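3.2 Night-time noise and the way people sleep

We were delighted by how willingly households took part in the second round. Of the 188 people who filled in the sleep diary in April, most kept it up for the full 20 nights, and many wrote far more in the margins than we had asked for. These margin notes turned out to be a treasure. One resident of the Planel estate listed every delivery lorry by the pitch of its reversing alarm, and another drew small moons beside the nights when the street was quiet enough to leave a window open!

Diary entries were typed up by the first author and checked by Ayten Güneş, who also sorted the free comments into 4 groups: traffic, neighbours, animals and weather. Where a comment fitted more than one group (a dog barking at a passing van, for instance) it was counted under whichever sound the writer named first. Alper Coşkun then matched each entry with the sound level logged on the same street.

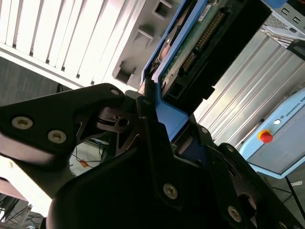 Figure 2. Close view of black parts with silver hex-socket screws.

The match between diaries and logged levels was weaker than we had expected, and this is the part of the study we find most exciting. On Bayram Street the logged levels were high all night, yet people there rarely complained of waking. In Kuvum, a much quieter district, a single motorbike could fill half a page. Steady noise seems to fade into the background for those who live with it — sudden noise does not, even when it is fairly soft.

Age made little difference to this pattern. Bedroom position did: people sleeping at the back of a building reported fewer wakings in both districts, and those who had moved their bed to a back room during the study often wrote about it with real joy. We return to these moves in Section 5, where we look at what tenants can change cheaply and what only a landlord or the council can put right.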